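# ¿Por qué rebota el caucho?

El caucho está en las botas de lluvia, en las gomas de borrar, en las ruedas de la bici y en el suelo de muchos gimnasios. Se estira, se aplasta y después vuelve a su forma.

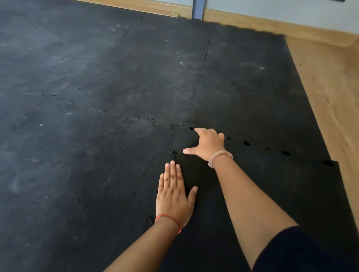 El caucho natural sale de un árbol que se llama hevea. Cuando se hace un corte fino en la corteza, cae un líquido blanco parecido a la leche. Ese líquido es el látex. Los recolectores ponen un cuenco debajo del corte y esperan unas horas. El árbol no muere: la herida se cierra y más adelante se puede hacer otro corte.

## Hilos muy largos

Todas las cosas están hechas de piezas diminutas, las moléculas. Las del caucho son muy largas y están enredadas, como un plato de espaguetis. Si tiras de una goma elástica, los hilos se ponen más rectos. Si la sueltas, se vuelven a enredar y la goma se encoge.

Con una pelota pasa algo parecido. Al chocar contra el suelo se aplasta un poco, enseguida recupera su forma y eso la empuja hacia arriba. Nunca sube tanto como al principio, porque en cada bote una parte de la energía se convierte en calor y en ruido.

## El truco del azufre

El caucho recién hecho tiene un problema: con el calor se pone pegajoso y con el frío se endurece. En el siglo XIX se descubrió que, si se calienta mezclado con azufre, aguanta mucho mejor. El azufre une unos hilos con otros, como si les hiciera nudos. Esto se llama **vulcanización**.

También existe el caucho sintético, que se fabrica sobre todo a partir del petróleo. Muchos neumáticos llevan de los dos tipos. Suelen ser negros por un polvo muy fino, el negro de humo, que los hace más resistentes.

## Pruébalo en casa

Necesitas 2 gomas elásticas iguales.

1. Mete una en el congelador y deja la otra en la mesa.
2. Espera 55 minutos.
3. Saca la del congelador y estira las dos con cuidado, lejos de la cara.

¿Cuál cuesta más estirar? Apunta lo que notes y repite la prueba con una goma más ancha.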